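Farketti Papers > Household Objects > Issue 9 > Section 4

Last updated: 2019-09-08

4. The hamper between washes

4.1 Why the frame matters

Laundry research has a lot to say about machines, detergent and water, and very little to say about the thing clothes sit in for most of the week. We found this gap a delight to work in. Of the 200 households in Kerr that agreed to keep a laundry diary through May, 174 sent it back complete, and the diaries gave us 4000 usable entries. Many were a single line ("darks, full, left it"). Others ran on to the back of the page, and those long ones were often about the hamper itself: where it stood, how it leaned, what it did when someone pulled one sock out from under everything else.

We had expected people to write about size. They wrote about shape. A hamper made of cloth hung on a frame changes outline all week, and the people who live with one read that outline at a glance. One respondent called hers "thin on Monday and sulking by the weekend," and we have not been able to improve on that.
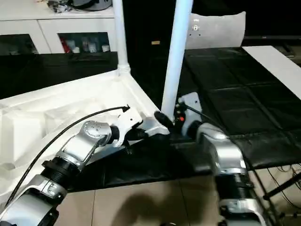
The diaries also made us look again at the first day of ownership. Pole-frame stands and hampers usually come into the home folded or in parts, and respondents remembered putting them up in surprising detail, sometimes years later. Several had built theirs on the bed or the kitchen table and then carried it upright through a doorway, which went badly in narrow hallways. A joint left a little slack on that first day tends to stay slack. People learned to live with the lean, or turned the leaning side to the wall, and in two memorable entries the wall became part of the hamper.

4.2 Tall and narrow, low and wide

We sorted the hampers into two families, following the Skuvadari list of household containers with small changes of our own. Tall, narrow ones fit beside a door or a dresser and were praised for taking up so little floor. Low, wide ones were easier to sort through. Households with small children leaned strongly toward the second kind -- a child can throw into it from across the room, and does.

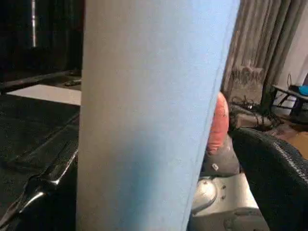 Kaede Ueda
Lecturer in Domestic Design, Foriletti School of Home Studies

Material came third in the diaries, after shape and place, but the remarks on it were among the liveliest. Soft sides were liked for being quiet and kind to shins. Stiff sides were liked for staying open. Almost every complaint about soft sides came down to the mouth of the bag: once the rim folds in, clothes land on top of the fold and then on the floor. Ruairi Dow, who coded the entries, gave this its own category, "missed the mouth," and it filled up quickly.
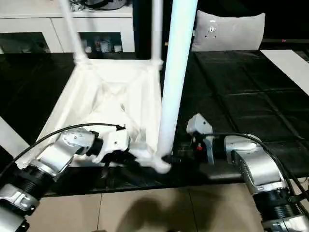 Sag is where the cloth and the frame meet, and it deserves more attention than it gets. An empty bag has no weight in it to pull the folds flat, so its form depends on how it is held at the top. The white hamper in Figure 3 is a lovely case. The cloth is tied or gathered around the frame along the upper rim, and the mouth faces upward, yet the fabric below creases inward and ends in a crumpled bottom. Respondents described the same thing in their own hampers on wash day, and some took it as the sign that the job was done -- a small pleasure we return to in Section 5.

We use cookies to remember your reading preferences. Accept | Manage settings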